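Saturday, 9:40

Carried on with the tabletop layout for the drinks packaging work. Table wiped down first, both halves, then left ten minutes before putting anything back. The old tape residue near the front edge came off with the plastic scraper and a bit of dish soap. Don't use the citrus remover on this top again, it leaves a haze.

Stock check before starting. The Flodmont carton has 103 items left in it out of the original count on the lid, and the lid is out of date, so I crossed that number out and wrote the new one. The Overgaard carton is unopened. Moved it to the lower shelf.

Weights, on the small scale by the sink, tare checked twice:

Test bottle A, Jaltiseo batch, 371 g
Test bottle B, same batch, 151 g, mostly used up in the last pour test
Scale drifted a gram between the two. Battery changed, reweighed A, same reading.

Room notes: blinds down on the window side, overhead lights on. With the blinds up the white table gets too bright by mid-morning and labels are hard to read from the stool. If anyone prefers daylight, work before nine.

Labels. Went through the ones we have and sorted by main color. Greens are the easiest to tell apart at a distance, the two reds are nearly the same and should not go next to each other. Anything with a torn or lifting label goes in the reject tray, not back in the carton. Three went in today. Dark lettering on green holds up well from the stool. Small white lettering on a dark band does not, I had to lean in.

Entry 1814 in the parts log is wrong, it lists the large tapered container under Brullusel. It came in with the Flodmont order. Fixed in the log, but the sticker on the shelf still has the old name.

Things to sort out:

Blue tape is getting low. One roll left in the drawer and it is the narrow one.
The second stool wobbles. Folded card under one leg for now.
Somebody please put the scissors back on the hook.

Layout steps as I did them, for whoever sets up next:

1. Clear the table completely and wipe it. Let it dry.

2. Put the larger containers down first, toward the wall. Press down on each rim to check it sits flat. If it rocks, turn it a quarter and try again.

3. Add the bottle last, on the left, label toward the stool. For this layout I used the green apple drink, with the yellow container behind it and the big gray one to the right of that. Small square of blue tape on the tabletop, right of the gray one's base.
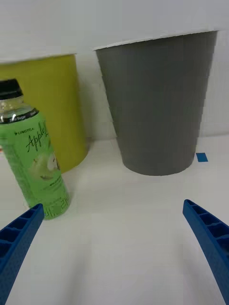
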